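Robotics Club update

Quick one this month, sorry, we are up against it with the Bridholm meet coming in August. Lots going on in the club room.

The arm team has moved on from blocks. Blocks were fine, everybody can do blocks now. New job is flat stuff: card, box sides, packaging, anything thin that likes to slide off. Much harder. The 2 new printed fingers are on and we have 5 more sets in the queue, slightly different rib spacing on each, so expect the printer to be busy most afternoons. Please dont cancel other peoples jobs. Ask first.

Practice runs are up to 8 a session if setup goes quick. It does not always go quick. Log sheet is on the wall by the door, fill it in even when the run is a mess, the Grinau judges want to see the bad ones as well.

Code side: the Tralel branch is merged, finally. If your laptop still has the old one, pull before you do anything else. Wrist view now saves with every run so we can look at a grip afterwards and argue about it properly.

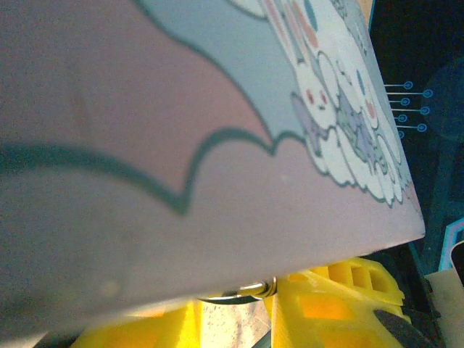

Wrist view, yellow fingers and the pink bunny card.

Still needed for Bridholm: clean cardboard, any size, printed or plain. Empty snack boxes are great. Spare black filament too if you have any. Drop it in the crate under the window.

Permission slips to the office before the end of the month please, we are stil missing a few. Bus leaves at 8, bring lunch.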